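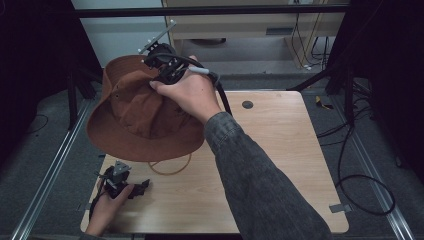

Younes Zerouali: Thanks for getting back to me, and for reopening 351 so quickly. Yes, it's still the brown bucket hat from the Grivgate order. The crown won't hold its shape at all, it just folds in on itself the minute you pick it up, and the brim has gone floppy. I've tried stuffing it with a towel overnight. No luck so far!

Reply from Grustcombe Hat Care, Monday, 9:40 am

Hello again Younes, and thank you for being so patient with us. I had a good long look at your ticket over my first coffee, and I don't think your hat is ruined, so please don't throw it out just yet. Canvas hats come back to us in this state all the time after a season in a bag or a car door (my own spent most of last June under a seat, and you should have seen it).

Before we go further, could you tell me two things? Has it been through a washing machine, and is there a care tag left inside the crown? We have both the Nadudico and the older El Sherbiny styles on our list, and the older one has a stiffener in the brim that doesn't care for hot water.

Younes Zerouali, 11:15 am

Washed once, warm, with some jeans. The tag is still there but I can't read it anymore. I did find "Nadudico" on the packing slip, if that helps.

Reply from Grustcombe Hat Care, 1:05 pm

That helps a lot, thank you! The Nadudico has no stiffener, so the wash won't have taken anything out of it that can't go back in. Let's try the following, and do take your time with it.

Lay the hat on a clean table and loosen the chin cord so it isn't pulling on the brim. Wet the whole crown with cool water from a spray bottle until it feels damp all over. Then set it over an upturned bowl close to your head size and smooth the canvas down with your palms, starting at the top and working toward the brim.

For the brim, mix 4 teaspoons of plain laundry starch into a cup of cold water and sponge it on, top side and underside, going lightly near the eyelets. Leave the hat on the bowl until it is dry right through. Please keep it away from the radiator.

Younes Zerouali, Tuesday

OK, crown is much better. The top sits up on its own now. Brim is good on one side and still dips on the other. Should I starch it again or leave well enough alone?

Reply from Grustcombe Hat Care

Oh, I'm so pleased about the crown! Do go again on the side that dips, with the same mix, and lay a folded dish towel under it while it dries. I'll keep 351 open for 13 days in case it sags again once you've worn it outside.

Status: waiting on customer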